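Lerlow: Viewer FAQ

How many episodes are in the new season?
There are 15, each running 22 minutes. All episodes become available on the Peltcombe streaming service on 7/25/24.

Is the programme suitable for preschoolers?
It is rated G and intended for ages four to seven. 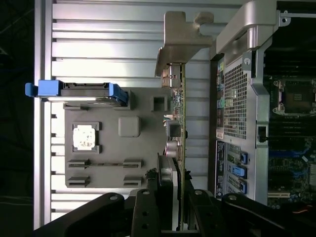
Captions are supplied in English and French. Described video is limited to the new season.

Who voices Khamphan?
Oranuch Rattanakul. Thongchai Kaewkla voiced the character in earlier seasons.

Can episodes be downloaded?
Yes, on mobile devices only. Downloads expire after seven days.

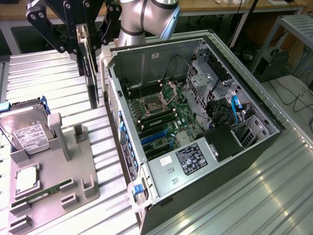 Desktop computer with side panel removed.

Will earlier seasons remain available?
Yes. The full catalogue stays on the service until January.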